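**Packing room meeting, Zomthorpe site**
Tue 2 July, upstairs office
Chair and minutes: Kaja Mägi
Also present: packing (both shifts), stores, purchasing
Apologies: dispatch

**1. Previous minutes**

Agreed as circulated, with one correction. Under item 4 the liner stock at the end of May should read 241 rolls.

**2. Matters arising**

2.1 Shelf labels in bay C have been replaced. Closed.

2.2 The second tape dispenser is still out for repair. Stores to chase. Bench 2 continues with hand rolls until it returns.

2.3 The request for a lower stool at bench 5 was passed to purchasing. No price yet.

**3. Blue bags**

3.1 Purchasing reported that the last delivery from Sturkus was 300 rolls of the blue translucent bag, same nominal size as before. The previous supplier, Laur, can still deliver but has raised its minimum order.

3.2 Packing reported that the Sturkus film feels thinner. Bags come off the roll creased and cling to themselves, and opening the mouth takes longer than with the Laur bag. The early shift put aside 34 bags as unusable, mostly for split side seams. The late shift did not keep a tally.

3.3 It was asked whether the splits come from the bag or from the way it is pulled off the roll. Stores thought the perforation was at fault — the bag is often torn sideways when the perforation holds at one end. Packing did not agree that this explained the seam splits, which have also been found in bags taken from the middle of a fresh roll.

3.4 Colour was discussed. The film is pale as a single layer and the contents can be read through it, which suits the item check. Once the bag is crumpled the folds build up into a much stronger blue and the check becomes unreliable. Packing asked that bags be shaken out fully before filling.

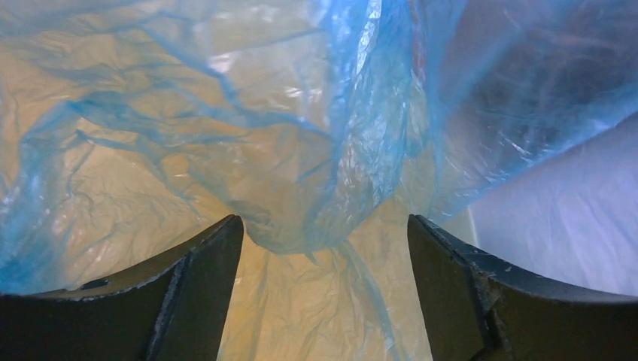 *Item 3.4: blue bag, crumpled. The surface behind shows through the film; the colour deepens at the folds and overlaps.*

3.5 The clear bag was raised as an alternative. Purchasing pointed out that the blue was chosen to keep liners distinct from the clear product sleeves, and that changing it would mean altering the packing instruction for every Zovia order. No support for a change at present.

3.6 Agreed: the Sturkus bag stays in use for the lighter orders. Remaining Laur stock is reserved for anything with corners or metal fittings. Rejected bags to go in the marked crate under bench 1, not in general waste, so that they can be shown to the supplier.

**4. Bench layout**

4.1 The roll holder at bench 3 is mounted too far back and packers are reaching over the carton to get to it. Moving it to the left upright was proposed and agreed. The holder at bench 4 to stay where it is until the first has been tried for a fortnight.

4.2 Loose bags are being left on the benches at the end of a shift. They slide under cartons and are then sent out flat beneath the goods. Two customers have mentioned it. Benches to be cleared at handover, and any opened bags put back in the tray.

4.3 The late shift asked for a second tray. Stores has one spare.

**5. Waste film**

5.1 The film cage was collected once in May and was overfull both before and after. Stores will ask for a second monthly collection.

5.2 Labels must be cut off before film goes in the cage. The contractor has returned one load on this account. A short notice will be fixed to the cage door.

**6. Any other business**

6.1 The door between packing and stores is again being wedged open with a carton. The closer needs adjusting. Kaja Mägi to report it.

6.2 Knife blades: the box at bench 2 is empty. Stores to refill today.

**Actions**

| Ref | Action | Owner |
|---|---|---|
| 2.2 | Chase tape dispenser repair | Stores |
| 3.2 | Tally of rejected bags, both shifts | Packing |
| 3.6 | Send rejects to Sturkus and request film thickness in writing | Purchasing |
| 4.1 | Move roll holder, bench 3 | Stores |
| 4.3 | Second tray to late shift | Stores |
| 5.1 | Second monthly film collection | Stores |
| 5.2 | Notice on cage door | Packing |
| 6.1 | Report door closer | K. Mägi |

Next meeting to be fixed once Sturkus has replied on 3.6.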